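Workshop bench tips, part 2

Clear the bench first. Everything off, wipe it, then put back only what you use weekly. Took me 13 minutes.

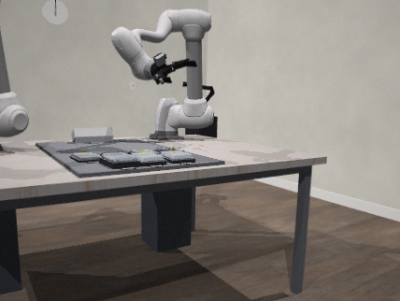
Screws next. Old jam jars work fine, lids on tight. Leave a clear strip along the front edge for actual work and keep tall stuff at the back of the table, like the white arm on its dark base. Lamps too - you stop knocking them with your elbow.

Glue bottles go upside down in a mug. Wipe teh nozzle.
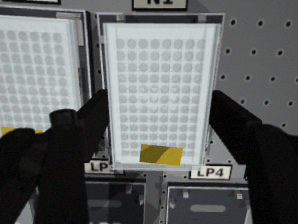

Can you save a rusty chisel? Usually. Soak it overnight in white vinegar, scrub, dry and oil it right away.

Label drawers on the front, big letters, dark pen. Pencil fades.
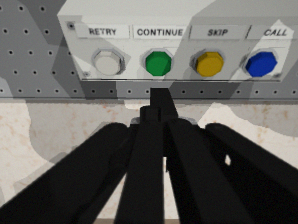
Redo the labels every March or so, when the drawers get sorted anyway. Old tape comes off with a hair dryer - low heat, go slow an peel from a corner.

Contact: Hala Awwad, Bundumbridge | © Bakora | Back to top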